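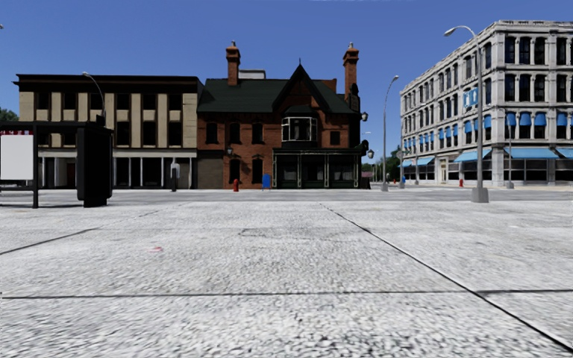
Stelline pauses Plindach pavement software after kerb fault found in simulation

23 November 2025

Stelline is today asking everyone who runs a Plindach delivery robot to stay on the previous version of the driving software, and to leave the autumn update alone until we have put it right. A fault in the new version can lead a robot to misjudge where the pavement ends. We found it in Gruvgate, the simulated town where all our software spends its first weeks, and we would like to explain it fully, because a good many people have been kind enough to trust us with their streets.

The autumn update had been sent to 40 robots before the fault was traced. All of them have now been put back on the older version, and we have had no report of anyone being hurt or of anything being damaged. No other Stelline product uses the software in question.

What went wrong

A Plindach keeps its place on the pavement by looking for edges. The edge it cares about most is the kerb, and the autumn update was meant to help it find a low kerb sooner, especially in strong sunshine, when a small drop can be very hard to make out. It did that job rather well, and we were pleased with it – too pleased, perhaps, for we looked at the average results before we looked hard at the odd ones.

On large pale slabs, where a long dark joint runs across at a slant, the new software sometimes took the joint for the kerb. Mostly the robot then stopped and asked for help, as it should. In a small number of cases it carried on and shifted its whole idea of the street sideways to match the joint, and after that it believed it had more pavement left than it really had. Out of 4,000 runs through the Gruvgate corner, 40 ended with at least one wheel over the real kerb and in the road. Any such run counts as a failure with us, whether or not there was traffic coming.

The fault was missed at first for a fairly plain reason. Our pass mark for the update was based on a whole day's driving across town, and the slabbed corners make up a small part of that. A robot could do badly on the corners and still bring home a good score. The pass mark has been changed, and each kind of paving is now marked by itself.
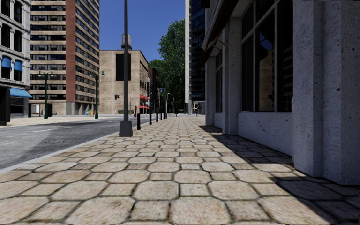 Finding the cause took our team the better part of 200 hours, much of it spent trying the software on surfaces where we fully expected it to fail and it politely declined to. We had supposed that the busier the paving, the worse the trouble would be. On the long Gruvgate pavement, with its irregular beige and cream stones and the dark lines between them, the robot did not once mistake a joint for the kerb, and we think the short lines, all heading different ways, simply never add up to anything that looks like an edge. The row of black bollards by the kerb also gives it something solid to check itself against. The shadow thrown by the building on the right was another early suspect, and we ran the stretch with the shadow and without it before letting it off. It was only when we went back to the plain slabs, which most of us had thought of as the easy part of town, that the pattern became clear.

What we are doing about it

The repair has two parts. The first makes the robot compare any new edge with the one it was already following, so that a kerb can no longer appear to jump across the pavement from one moment to the next. The second is a simple rule that, if the two disagree by more than 300 millimetres, the robot stops where it is and calls its operator. This will mean more stops for a while, and we know that stops are a nuisance to operators and to people walking behind. We would ask for a little patience over it.

Visser, our testing partner, will run the repaired software separately from us, using its own routes through Gruvgate and its own pass marks. We have agreed that Visser may publish what it finds, good or bad, without showing it to us beforehand. If all goes well, the repaired version will be offered to operators in December. If it does not go well, it will wait, and we shall say so on the Stelline website.

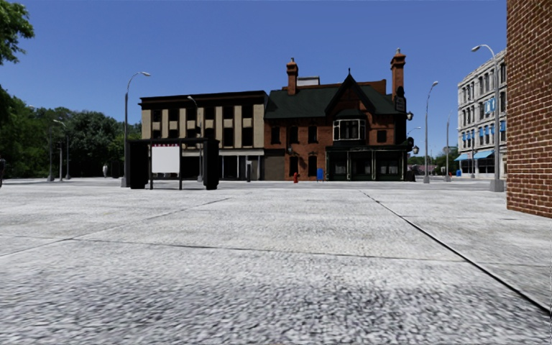 One operator wrote to us this week that the stops were never what worried her crew, and that they would gladly walk out to a stuck robot ten times a day if it meant they could believe what it told them about the kerb. She also asked, quite fairly, why they had heard of the fault by telephone two days before anything was put in writing. We had wanted to reach people quickly and then let the written notice fall behind. In future the two will go out together, and we have thanked her for raising it.

What operators need to do

Robots that were given the autumn update have already been changed back, and no visit is needed. Please check that the version shown on the operator's screen is the older one, and turn off automatic updates until you hear from us. If a robot of yours has stopped near a kerb for no reason you could see at any time since the update, we should be very glad of the trip record, even if it seemed a small thing and even if you have since cleared it from your own log – we can usually get it back.

Operators can reach the Plindach support desk through the usual number on the underside of the lid. Questions from the press should go to the Stelline press office, which will also send the full fault report on request.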